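August 31, 2022

I've had the Hallik gripper kit on the bench since June, and enough people have asked about it that I'm writing down what I know. I bought mine at the list price. Huder, the company that makes it, didn't send me anything and hasn't seen this post.

The kit is sold for small arms doing pick and place from shelves. You get the gripper, a mounting flange, one cable, a bag of screws, and a printed booklet that covers assembly and not much else. The software is a download. It cost me $702 with shipping. The version without the padded fingers is $340 cheaper, and I'll get to whether the pads are worth it.

Assembly took me one evening. The booklet has you fit the bracket plates before the cable, and you should follow it on that point. I didn't the first time, and I had to take a plate back off to route the cable behind it. The screws are small and the heads are soft. Use a good driver and put them in by hand.

My test job is simple. There's an aluminum frame with shelves, there are boxes on the shelves, and the arm has to take a box from one place and put it down in another. I've been running it on and off all summer with whatever boxes were handy.
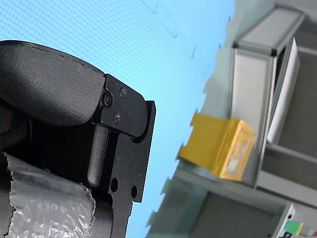
Do you need the Huder controller to run it?

Any controller that can send commands over a plain serial line will do. I use a Kang board I already had, and the only extra work was typing in the baud rate and writing a short script for open, close and stop. The Huder controller gives you a nicer screen and a force readout, but I haven't missed either one much.

The pads are the main thing you pay for. They're thick and rounded, and they let the gripper close on a carton without crushing the corners. My old fingers were bare metal and left dents in anything thinner than a shoebox. With the Hallik I can set the force low and still keep hold of a light box while the arm swings. On heavy boxes the pads make less difference. If all you move is solid plastic bins, save the $340.

The stroke is fine for most cartons. Wide boxes have to be picked up by the short side, so think about how you load your shelves before you order.

Speed is average. Opening is quick, closing is slower, and there's a pause at the end of the close while it checks force. You can turn the check off in the settings. I left it on after one run without it ended with a box on the floor.

Noise is low. I can run it with the door open and still hear the radio. 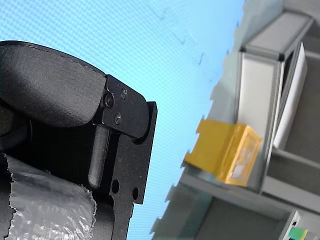 Clearance is the part I would look at hardest before buying. The spec sheet gives you the width of the fingers but leaves out the bracket plate, and the plate adds bulk right where you don't want it. It has a raised lobe at the top and then a long lower section with a rod running next to it, and all of that has to be planned for when you go after something like the yellow box sitting near the upright. I ended up teaching my approach points further out than I had with the old gripper and coming in straight. That fixed the bumping, but it adds time to every pick.

The other complaint is the download. The setup program wants an account, and the account email took 40 minutes to show up. After that it worked and I haven't had to log in again. The manual inside the program is better than the printed one, with real wiring drawings. They should just print that.

I also tried the Clurnau add-on, a set of thinner fingers that fit the same flange. They get into tight spots better, but the grip surface is hard and I went back to the pads after a few days. I may keep them around for flat parts.

Support has been decent. I've written to Huder 4 times, and each time I got an answer that dealt with what I asked. One of those was about a spare plate, which they sell separately. I didn't see it on the site, so you have to ask.

I'm keeping the kit. Next I want to try it with soft bags on the same shelves, and I'll put up the serial script once I've cleaned out the parts that only make sense on my bench. If you run one of these with a different board, leave a comment and tell me what baud rate you settled on - mine drops a command now and then at the highest setting.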